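Tudgate Playground Renewal: progress report to the Firkham Fund
28 March 2026
Prepared by Najwa Hourani

Where we are

The old swings are gone, which took one morning, and the paperwork permitting them to be gone, which took most of the winter. Kornél Bíró has finished the drainage survey and confirms that the low corner floods. Every parent in Tudgate had offered him this finding for free.

We received 486 replies to the household questionnaire. The clear favorite was a tube slide. Second place went to "more benches," and I suspect the slide vote and the bench vote came from different people in the same homes.

Molded plastic won out over steel for the play pieces, mostly on the strength of last summer's burned thighs. Orange was the children's choice. The adults had asked for sage.

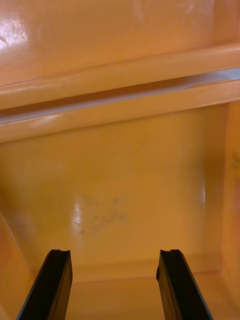
Money

Spending is within budget except for fencing, where the quote rose by $622 between the phone call and the email. Gearóid Mulcahy is asking why. We have held back $5,000 for the surfacing and would like to keep it held back.

Still to do

Surfacing goes down in May, weather allowing. Hiba Tarawneh is still waiting on the county for the gate permit and has now learned the hold music. We'd like your approval to move the unspent signage money to shade trees.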